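Game Design Basics, handout 5
Turn order and hand size in card games
Teacher: Chrysanthi Economou

1. Why turn order matters

In a card game for two players, the person who starts has usually a small advantage. In our class game Clindari we played 131 test matches, and the starting player won too many of them. Please read your notes from the last lesson before you continue.

There are some common ways to correct this:
- the second player draws one extra card
- the first player cannot attack in the first turn
- both players choose a card secretly and show it at the same time

Manolis Tsolakis prefers the third way, but it makes each turn slower.

2. Hand size

A beginner can compare four or five cards without difficulty. With eight cards in the hand, many players stop reading the text and play only the card they know already. For Clindari we keep a deck of 25 cards and a hand of five.

3. Homework

a) Write the rules of one turn in 18 lines or fewer. Use simple verbs: draw, play, discard.

b) Play your game two times with a person who is not in the course. Do not help with the rules. Write down every question they ask you.

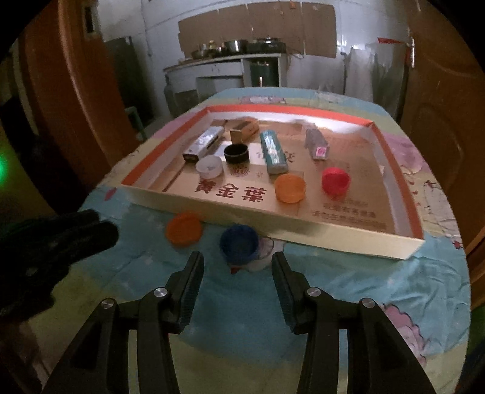 c) Change one rule only, then play again. Send both versions to Pushpa Shakya before the end of July.

Reading: chapter 8 of the course book, without the part on dice.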